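Sadix Reading Room: Set-up Guide for Workshop Leaders
Section 5. Preparing a poem for close reading

Read this section before your first session. It assumes you have already created a group (Section 4) and that every reader has a login.

5.1 Adding the poem

1. Open the Texts page and choose New poem.
2. Paste the poem into the box as plain text. Word processors add hidden spacing which can move a line break.
3. Check every stanza break against your printed copy.
4. Turn on Line numbers. Long lines that wrap on a small screen keep one number.
5. Enter the poet, translator and source, then choose Save.

Note: The box holds up to 966 lines. Split a longer poem at a section break and save each part under the same title.

Caution: Prose poems should be saved with Keep line ends turned off. If it is left on, the page will show breaks that the poet did not write.

5.2 Setting the reading order

Sadix shows the poem in three stages: Silent, Aloud and Notes. Readers cannot see each other's notes until you open the third stage.

1. Set Silent to at least 5 minutes. A sonnet can be read twice in that time.
2. Choose a voice for Aloud. You may read live or attach a recording.
3. Set Notes to Shared or Private.
4. Choose Lock order. A full session may not run longer than 90 minutes.
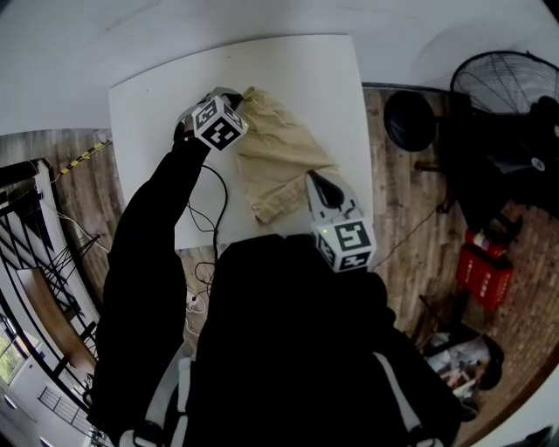

Fig. 6. Creased tan cloth on a white table.

5.3 Writing the opening prompts

Write no more than six prompts. Each one should point to a place in the poem by line number, so that readers return to the words on the page.

Suitable: "Who is speaking in line 3, and has that changed by line 11?"
Less suitable: "What is the poem about?"

If you are working with a translation, add the original beside it using Facing text. The two columns scroll together. Marianna Makowska's sample prompts for the Ueda sequence are in the Gravum folder and may be copied into your own group.

Note: Prompts can be edited until the Notes stage opens. After that, add a new prompt and leave the old one in place, or replies to it will be lost.

5.4 Closing and saving

1. Choose End session.
2. Export the notes. The file lists each comment under the line it refers to.
3. Return the poem to Draft if you intend to use it again with another group.

Caution: Deleting a poem also deletes its notes. Export first.

For printing a session booklet through Peredent, go to Section 6.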